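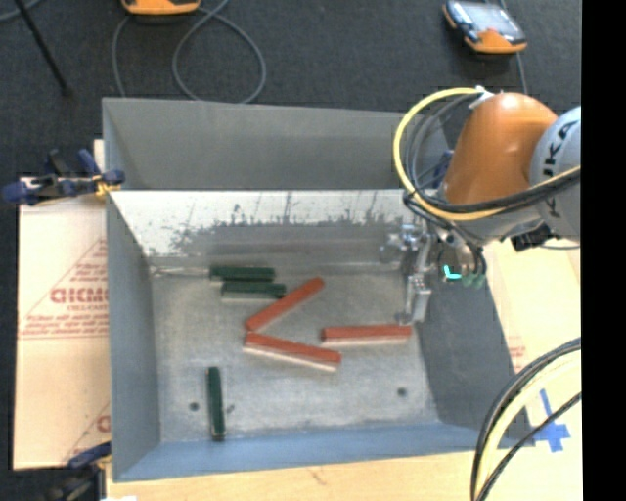
4.2 Bin-picking trials with the Tavow kit

Figure 3. Test cell for the bin-picking trials. The gripper is inside the gray metal bin, above red and green blocks on the bin floor.

The Tavow kit is sold as an add-on for shops that already own an industrial arm. It includes a fixed camera, a small computer, and software that picks grasp points and sends motion targets to the robot controller. The arm and gripper are not part of the package. We mounted the kit on the KUKA arm in our lab and used a jointed metal gripper that was already in service there (Figure 3). Firdevs Tuncer and Marcelino Portela did the installation in January, following the printed manual and without help from the vendor.

The bin is an open-top metal bin clamped to a pale wooden work surface. We chose it over the plastic tray supplied by Tavow for two reasons. Many small shops use metal bins, and a worn metal surface is hard on a vision system. The rear wall has a bright band that reflects parts of the gripper, and the floor is scratched and mottled. The manual advises users to line shiny bins with matte film. We left the bin unlined in all trials reported in this section; results with the film are given in Section 4.4.

The parts were long, narrow blocks in red and dark green. The two colors let us check whether the software handled a dark part on a gray floor as well as a brighter one. Blocks were tipped into the bin by hand and were not arranged afterward. Some came to rest against a wall or with their ends close together, and these cases were kept in the data.

We ran 50 trials with the default settings and 40 more after tuning. A trial ended when the bin was empty or when the software reported no valid grasp on 2 scans in a row. A pick was counted as a success if the block was lifted clear of the bin and released in the output area. Dilek Yaman scored the trials from the controller log, and Anikó Szilágyi checked the scores against her own notes.

With the default settings, 83 percent of attempted picks succeeded. Most failures involved blocks lying along the base of a wall, where one finger touched the wall before the grasp was closed. The software has a wall clearance setting, but its default value assumes vertical walls. Our bin has sloping side walls, so the clearance was wrong near the floor. The vendor's setup wizard does not ask about wall angle. We entered the bin shape by hand for the tuned trials, using the advanced menu.

A smaller group of failures came from the reflective band on the rear wall. In these cases the software placed a grasp point on the wall itself, and the controller rejected the target as out of bounds. No contact occurred, but each rejected target cost a new scan. Masking the upper part of the wall in the camera view stopped the false grasp points. The mask has to be redrawn whenever the bin or the camera is moved.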